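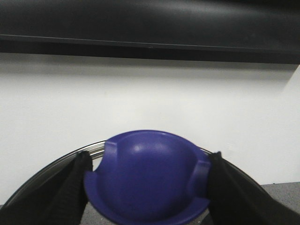
Gondwood is a list of the cups, bowls and other small kitchen things that live in a shared kitchen, together with the notes people have made about where each one goes and what it gets used for. It started life as a sheet of paper inside a cupboard door and grew until the sheet would no longer hold it, so now it is a folder of plain text files that anybody can open. The entry that gets looked up more than any other is the blue-violet plastic bowl with the wide rim and the two raised tabs on it, and it is a good one to start with if you would like to see how an entry is meant to read. I have kept the wording as ordinary as I could all the way through. If you can write a shopping list you can write an entry, and please do!

## What's in the folder

- `things/` – one short file per object, 70 of them at the moment
- `places/` – shelves, drawers, hooks and the stretch of counter by the wall
- `notes/` – the longer remarks, 200 in all, some of them very chatty
- `words.md` – the words we agreed to use for colours and shapes
- `old-sheet.md` – the paper list typed out just as it was, spelling and all

You don't need any special program to read these. They open in whatever you would use for a letter. The names of the files are all in small letters with dashes between the words, so the bowl is `bowl-blue-violet.md` and so on down the list.

## How an entry is written

Each file in `things/` has the same few lines at the top, and after that you may write as much or as little as you please. The top lines look like this:

```
name: cup, ribbed
colour: blue
shape: round, narrower at the bottom
handle: no
place: open shelf, left
notes: 2
```

The `place` line is where the thing belongs when everything has been put away. It doesn't try to keep up with where it happens to be at teatime, when half the folder is out on the counter or in somebody's hand. Tzu-hsuan Cheng did have a go at a second line for that, called `now`, and kept it up with great patience for most of September, but it was always a step behind the kitchen and we let it go. The old values are still in the files from Belline, so please leave them be.

If a thing has no handle, do say so. It seems a small matter until you are reading a list of cups and trying to work out which one somebody means.

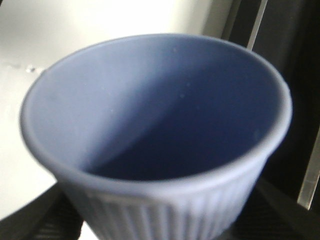
## Colours, and why there are so many blues

A fair share of the plastic things here are some sort of blue, and that has caused more back and forth than the rest of the folder put together. One person's lavender is another person's grey, and the same cup can look pale on one side and quite dark down inside where the light doesn't reach. We settled on a short list in `words.md`:

- **blue** – use this if you are at all unsure
- **light blue** – paler, leaning towards lavender or grey
- **blue-violet** – strong, with purple in it
- **dark blue** – navy and thereabouts

Do pick the nearest word and move on. If you feel strongly about periwinkle (I do, a little) you can put it in the notes, where there is all the room in the world.

Shape words work the same way. "Tapered" caught a few people out, so we write "narrower at the bottom" instead. "Ribbed" we kept, as you can feel it with your thumb and there is no arguing with it. For a rim, say whether it is flat, rolled or plain, and leave it there.

## Places

The places have plain names as well – "open shelf, left", "second drawer", "counter". The speckled grey counter counts as a single place, however long it may be. We did once divide it into four parts and then found that no two people drew the lines in the same spot, which made for some very puzzling entries.
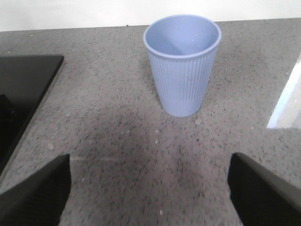

Things that are meant to stay out on the counter for good are marked `place: counter` and have a line in the notes giving the reason, even if the reason is just that somebody likes it there. That is reason enough for me.

## Which copy is which

There are two older copies going about. Belline is the first typed version and Thaweesak is the one with the drawers renamed. Gondwood has everything from both. If you come across a list called Emport, it covers pots and pans only and follows its own rules, so please don't mix its entries in with these.

## Adding or changing something

1. Look in `things/` first, in case it is already there under another name.
2. Copy the file of something similar and change the lines at the top.
3. Keep each note under 400 words, or split it into two.
4. Put your initials at the end of the note.

Corrections are very welcome, and so are second opinions – just add yours underneath the first one and leave the earlier note standing. Lids are still waiting for a file of their own. I mean to get to them once the second drawer has been sorted out.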